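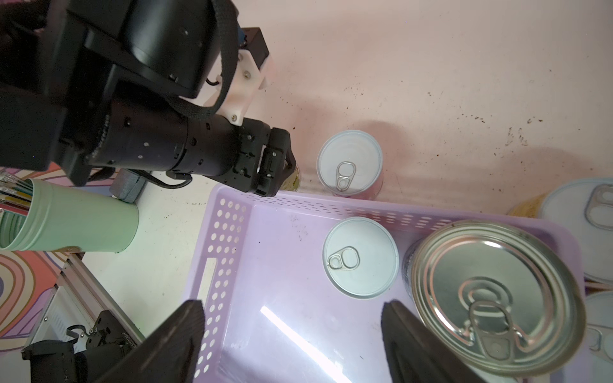

Put the cans in a basket

Opinion > Kitchen > Storage

October
By Humaira Virk

Print | E-mail

Cans don't belong on a deep shelf. They go in a basket — plastic, with holes, one you can lift out. I kept mine stacked for years and bought the same beans over and over. Silly.

My sister in Endimton says baskets waste space. Maybe. But I can see evry lid now, and dinner gets started. 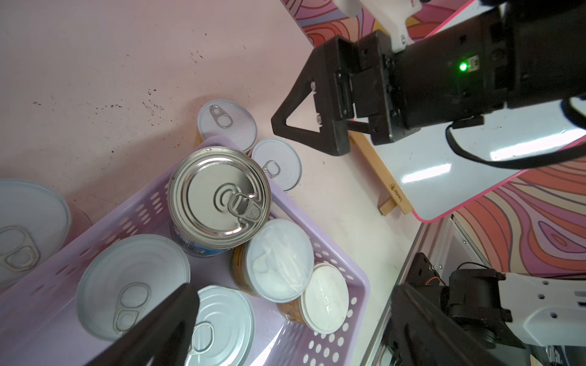
Five in the basket, three still on the table.

Shelf people, write in. I wont budge.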